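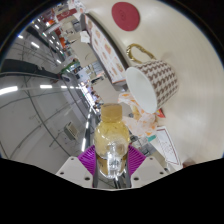

Stopping properly: notes from the Tirnell run

I've had a few of you ask how we get on with the drive up to Tirnell, now that we're doing it so often, and I keep giving half an answer at the door while someone's trying to get their coat on. So I'm putting it all in the newsletter and you can skip to the recipe swap if long drives don't interest you.

For anyone new, my mum moved up to Tirnell in December, and since then Salvador and I have been going back and forth in the old wagon with whatever she's decided she can't live without. So far that's been a sewing machine, a great many jars, a set of encyclopaedias (I did argue) and a lemon tree in a pot that rode the whole way with its head out of the back window like a dog. It's a good road for the most part. You've got the bends after Matubbar, then the long flat bit where the radio goes, and then you start to see the hills and everyone cheers up.

The way I used to do a long drive was the way my dad did it, and I bet it was the way yours did too. You left in the dark. You had a thermos. You did not stop unless the car itself stopped, and if you needed the toilet you should have thought of that before you left, shouldn't you. He once did the whole run to the coast with my brother and me in the back sharing one bag of barley sugar, and he talked about the time he'd made for years afterwards. We got there at lunchtime and he slept until tea!

I did the first couple of Tirnell trips like that and I was a wreck. Sore neck, snappy, no use at all to Mum, who wanted shelves put up. Then Anjana Seneviratne (she did country deliveries for years before she retired, and if you've ever been in a car with her you'll know how calm she is) told me I was doing it all wrong. Her rule was to get out every 2 hours whether you feel like it or not, and out meant out. Feet on the ground, jumper on, walk to the far end of the car park and back. Sitting in the driver's seat with the door open eating a pie was not a stop, she said, and I felt very seen.

So we do that now. I'm a convert and a bit of a bore about it.

Where we stop

Our first one is Matubbar, by the showground. There's shade, there's a tap, and the toilets are cleaner than you'd expect. No food though, unless the lamington ladies are out. If they are, take cash, and go for the plain ones. I know the jam ones look better. They fall apart on your lap and you'll be finding coconut in the seatbelt buckle until winter.

The second stop is the one we argue about. Salvador likes the little bakery in Zunska and I'll admit the sausage rolls are very good, but there's nowhere to sit except a bench facing the highway, and the trucks come past and take your serviette with them. I like the big burger place outside Sornora. Yes, I know! I've had the looks already. But hear me out, it's got proper tables, it's got air con, nobody minds how long you sit, and you can get a kid, a grandmother and a fussy husband all fed in one go.
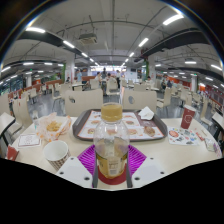
Gold cap, not much left in the bottle, and a tray with its paper liner.

I also think there's something to be said for sitting at a table in the middle of a long drive. You face each other, for a start. Salvador and I have had more sensible conversations in Sornora than we've had at home all year, including the one about whether to let the back room, and the one about his knee. In the car you're both looking out the front and somebody is always fiddling with the vents.

Fouzia Hashmi, who came up with us last time to see her cousin, won't have a bar of it. She packs. She had flatbread wrapped in a tea towel, boiled eggs, a jar of her green mango pickle, cut-up oranges and a knife for the oranges, and she handed it all forward between the seats as if she were running a canteen. It was delicious and I ate far too much of it before we'd got past the silos. We still made her get out at the stops. She grumbled, then she found a nursery with a sale on and we couldn't get her back into the car, so in the end there was a second pot plant going to Tirnell.

Things I'd pass on

Fill up in Zunska. After that it's 150 kilometres before the next servo you can count on, and the one at the crossroads shuts when he feels like it. We rolled into it once with the light on and a handwritten sign saying back soon. He wasn't.

Water for everybody in their own bottle, with their own name on it if you've got kids along. I keep a bigger container in the boot as well for the car, and I've never needed it, and I'm not taking it out.

Swap drivers before you want to. This is the hard one for us. Salvador will say he's right for another hour and then go quiet, and I've learned that quiet means he should've pulled over ages ago. We swap at every stop now, no discussion, and whoever's coming off gets to choose the music. (I'm sorry to say that means a lot of accordion.)

Don't trust the phone for your arrival time. It doesn't know about your stops, it doesn't know about the roadworks at the bridge, and it certainly doesn't know about nurseries. I ring Mum from Sornora and give her a time from there. Before I started doing that she'd be out on the verandah from mid-morning, working herself up.

And put something nice in the glovebox and forget it's there. Ours is ginger chews.

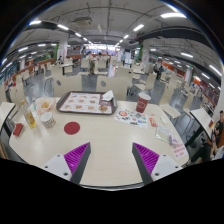

The other thing I wanted to mention is the trip home, which is where most of us come unstuck. You've had a big weekend, you've shifted furniture, you've been fed to bursting, and the car's empty so it feels like you'll fly along. That's exactly when I start skipping stops. Coming back last time I talked us straight past Sornora because I wanted my own bed, and by the flat bit I was winding the window down to keep my eyes open. We pulled in at Matubbar and I had a sleep across the back seat while Salvador did laps of the showground in his socks. He'd packed his shoes under the encyclopaedias, which Mum had sent back.

So now the rule goes for both directions. Same stops, same swaps. It adds a bit, sure, and we get in after dark sometimes, but I can unpack the car and have a bath and be a pleasant person, which Salvador says is worth the extra.

Two requests before I go. Ambros Leitner is driving up past Tirnell next month with a trailer and has room for small things, so if you've got anything going that way, let him know. He says no pianos, and he says it because he's been asked. And Stepan Derkach is after company for the first 200 kilometres of his trip to see his daughter. He's a good driver and he'll shout you lunch. You'd need to make your own way back on the afternoon bus, and I've got the timetable on my fridge if you want me to read it out to you.

If you know somewhere to stop between Zunska and Sornora with a bit of shade and a decent cup of tea, please write in. I'll print them in the next one, and I'll try to visit a couple myself if Mum asks for the encyclopaedias again.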